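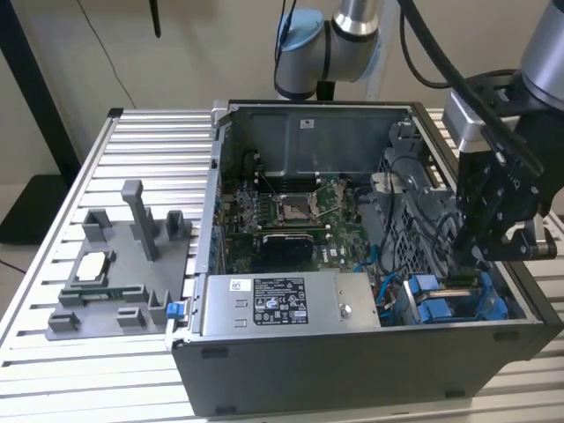
The view gating in Geltau does not look at the image quality of either camera. It looks at how far the two per-view pose estimates disagree with the arm kinematics over a short window, and it lowers the weight of whichever view disagrees more. I am restating this because two replies off list assumed a learned occlusion classifier, and there isn't one in the released branch. The target pose for this task is the front face of the blue drive carriers in a desktop tower lying on its side. From the fixed camera the fingers come down directly over the carriers, so the view that is best for the first part of the approach gets worse just as the tolerance gets tight. The printed fixture to the left of the case is in the same view and doesn't move relative to the table, and we use its tall pillar as a sanity check on the extrinsics before each block of trials.

Replies to the quoted points are inline.

On Jan 18, 2020, a subscriber wrote to geltau-dev:

> I read the Geltau notes and tried the gating on our own data. Some
> questions before I spend more time on it.
>
> 1. The notes say the fixed view is "preferred until contact". Is this
> a hard switch or does it come out of the weighting? In my logs the
> weight flips back and forth near the target and the commanded pose
> jitters.

It comes out of the weighting. There was a hard switch in the Oron version and we took it out in April, when it became clear that the switching distance had to be retuned for every chassis. The jitter you describe is what you get if the window is too short. The default window is 10 control steps. If your loop runs faster than ours, the same 10 steps cover less motion, the kinematic residual is dominated by encoder noise, and the weights follow the noise. Set the window by distance traveled instead (option window_mode = path). That option is in the branch but not in the notes, which is my omission.

Also check that you are not filtering the wrist estimate before it reaches the gate. A low-pass filter adds lag, lag looks like disagreement while the arm is moving, and the gate will then push the wrist view down for the wrong reason. Filter after fusion.

> 2. Why keep the fixed camera at all? A wrist camera sees the target
> up close and the hand-eye transform is constant.

The wrist camera sees a lot of gripper. With our linkage the black plates take up the lower and central part of the image for the whole run, and the estimator only ever gets what is left over. What is left over is often a piece of motherboard with many similar small parts, and the feature matcher will happily lock on to the wrong repeat. The fixed view is coarser but it sees the case outline, the partition along the top of the interior, and the power supply along the bottom. Those three constrain the yaw of the chassis well enough to reject the bad wrist matches.
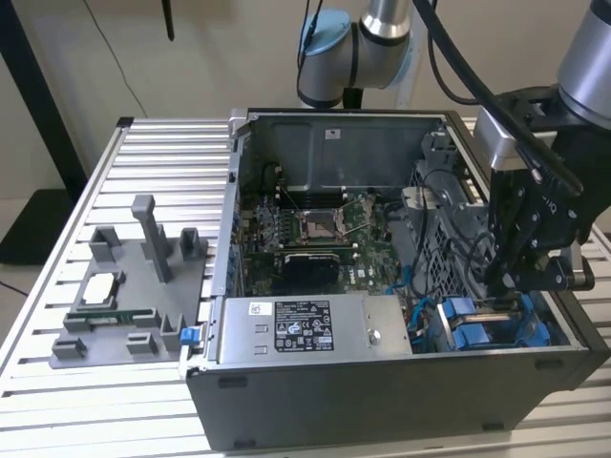

Fixed view, gripper at the right side of the case. The two blue carrier latches are at lower right.

The regions we mask out of the fixed view before matching are the arm, the cables and anything above the back edge of the bench. The slotted bench top is left in. I expected the parallel grooves to cause aliasing in the direction across the slots, and they do if you use the bench alone. With the case outline in the same solve the effect is below what we can measure.

> 3. What are the actual numbers? The notes have a plot with no axis
> labels.

Fair. The plot will be replaced. The figures behind it are these.

Training set: 523 teleoperated approaches to the drive bay area, recorded with both views. The chassis was shifted and rotated by hand between recordings. No approach was discarded for occlusion, only for logging faults.

Evaluation: 14 trials per condition, with chassis placements that do not occur in the training set. A trial counts as a success if both fingertips end inside the grasp envelope of the upper carrier latch without a force limit stop. Extraction of the carrier is not part of the criterion.

Fixed view only: 5 of 14
Wrist view only: 6 of 14
Both views, equal weights: 6 of 14
Both views, gated: 10 of 14

With 14 trials per condition the first three rows can't be told apart, and I would not argue hard about the gap between them and the fourth. The failure types are more informative than the counts. All the fixed-only failures were at the end of the approach, with the fingers short of or beside the latch. The wrist-only failures were mostly early, with a wrong lock somewhere over the board followed by a clean approach to a wrong place. Equal weighting had some of each. The gated failures were all late, so the gate removes the wrong locks and does less for the last part of the motion than I had hoped.

> 4. Did you try masking the gripper in the wrist view with a fixed
> mask? Suominen did this and reported no benefit.

We tried the Suominen mask as published and a second mask drawn for our own fingers. A fixed mask is correct for one finger opening only. The links swing as the gripper opens and closes, so a mask drawn for the closed position leaves link edges and bolt heads exposed when it is open, and a mask that covers the full sweep removes image area you need. The bolt heads are the worst part. They are round, bright, high contrast and rigid with respect to the camera, at least the ones on plates that don't swing, and the matcher reads them as evidence that nothing is moving.

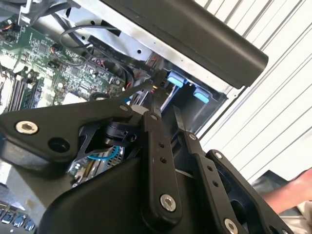
Wrist view inside the chassis. Black finger links and silver bolt heads in front, light-blue tabs in the drive cage behind.

What works for us is a mask indexed by finger opening, interpolated between a few drawn positions. It is crude and it was enough to stop the static-match problem. The blue tabs usually stay outside the mask during the approach, and they are the most reliable feature in this view because of their color. I would not count on that for other hardware. If your target is the same black or gray as everything near it, expect the wrist view to do worse than in the table above. The table was produced with the indexed mask on in every condition that uses the wrist view. If you ran the default config, you had no mask at all, and that alone could account for a good part of your item 1.

> 5. Is the second arm used for anything in this experiment?

No. It is powered and holds a fixed pose. It is included in the fixed-view mask, and its pose is logged along with everything else, so the log format has twice the joint fields you might expect. The parser in tools/ reads both sets and drops the idle one unless told to keep it.

One request in return. If you still have the logs with the weight flipping, please rerun the gate offline with window_mode = path and post the residual traces for both views, not only the fused pose. I'd like to see whether the residuals themselves oscillate or whether they are flat and crossing. In the second case there is a missing hysteresis term and I will add it.

The corrected plot and the option text go in with the next push to the Leltbridge mirror. The mask drawings for our fingers are already there, under masks/indexed.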